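Garment handling group – notes from the August meeting

Present: Apolinar Ayala, Catarina Peixoto, Clementina Bettencourt, Dalva Fontes, and me (Gumaro Lozano, taking notes again, so blame me for the spelling). We got going at 2:15 once Dalva was off her other call.
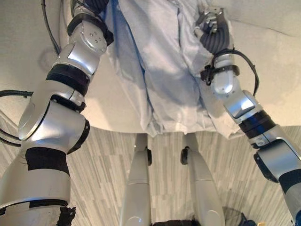 Last month's notes were fine with everyone except Clementina, who wanted her question about hem detection put back in. It's back in.

1. Spreading results on Prata
Catarina took us through the new numbers and I have to say I was pretty happy with them! We now have 500 two-arm demonstrations in the training set, all teleoperated, and the policy trained on the full set opened the garment flat enough to fold in 38 trials out of 50. The old one managed 14 out of 50 on the same shirts in the same starting piles. Apolinar asked if the starting piles were really the same, and Catarina said she drops each shirt from the same height and takes what she gets, so "same" is doing some work there. We agreed to write it up as "same procedure" and leave it at that.

Most of the misses are the second grasp. The first gripper picks up a fold with no trouble, then the other one goes for an edge and comes away with two layers (or with nothing, and then waves around for a while, which Dalva finds funnier than I do). Clementina thinks the wrist view is the problem and would like to try training with head view only. I said I'd bet lunch against it. She took the bet.

2. Tension
Long talk on this one. Right now the arms stop pulling at a fixed distance, so small shirts get stretched and big ones sag in the middle. Apolinar has a version on Podo that stops on motor current instead, and it looked good on towels. He hasn't run it on anything with sleeves. Catarina worries about thin knits – we've got one T-shirt that's noticeably wider than when we bought it. Apolinar will bring the current-based stop over to Prata and try it with a low limit first.

3. Scoring
Dalva and Catarina scored the same batch separately and disagreed on 2 trials, both with a sleeve tucked underneath. Dalva says that's a fail, Catarina says you can still fold it. We went back and forth and went with Dalva. The 38 already follows her rule, so no change to the table.

4. Huladlow
They'd like a demo. I'd rather wait until the tension change is in. Everyone was okay with that, and I'll write to them.

To do
Apolinar: current-based stop on Prata.
Clementina: head-view-only training run.
Catarina: sort the second-grasp misses into double layer and empty grasp.
Dalva: one page of scoring rules, with the sleeve case in it.
Gumaro: email Huladlow, book the Dovivholm room for next time.

We wrapped up at 3:40.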